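Nesting Bowls and Butcher-Block Worktops: Frequently Asked Questions

Clevach Kitchen and Table, Cudton 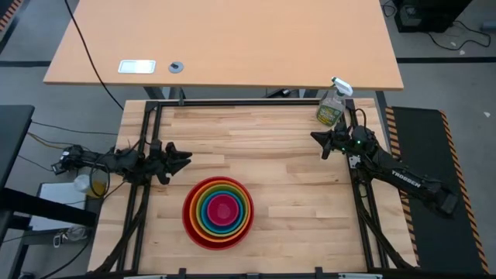
Which bowls come in the rainbow set?
The Memstead nesting set is our most asked-about item, and we sell it from the Cudton shop and by post. Every bowl is a different colour. Stacked, the set starts with red on the outside and runs through orange, yellow, green, teal and blue to a small magenta-pink bowl in the middle. We do not split sets, but single replacements can be ordered if one is lost or damaged.

How much room do they take up?
Stacked, the set needs only the space of the largest bowl. Most kitchen cupboards will take it on a normal shelf. Measure the door opening as well as the shelf if your cupboards are narrow.

Can the bowls go in the dishwasher?
Yes, on the top rack. Wash them separately and not stacked, or the water will not reach the insides. Dry them fully before nesting. Bowls put away damp tend to stick together.

My bowls are stuck. How do I get them apart?
Stand the stack in warm water for 10 minutes, then twist gently. Do not use a knife to prise them.

Can I use them in the microwave or oven?
No. They are for mixing, serving and storage in the fridge.

Is the worktop solid wood?
The Yadav butcher block is solid maple, made from strips glued side by side. The strips vary in shade and the pale ones will stand out – this is normal and is not treated as a fault. Tops are made to order and usually take around 55 days.

How should I clean the wood?
Wipe it with a damp cloth and a little washing-up liquid, then dry it. Spray cleaners are fine for a quick wipe if the label says they are suitable for wood. Spray the cloth first, and do not leave puddles.

How often does it need oiling?
Once a month for the first three months, then twice a year. November is a good time for one of these, before the heating has dried the wood out. Use a food-safe oil and leave it overnight.

Can I put hot pans on it?
No. Use a trivet or a folded tea towel.

What does delivery cost?
Bowl sets are delivered free on orders over £85. Worktops are charged at £76 each, to a ground-floor room.

Can I return things?
Unused bowl sets can be returned within 28 days. Made-to-order worktops cannot be returned unless they are faulty.

Page last updated July 2026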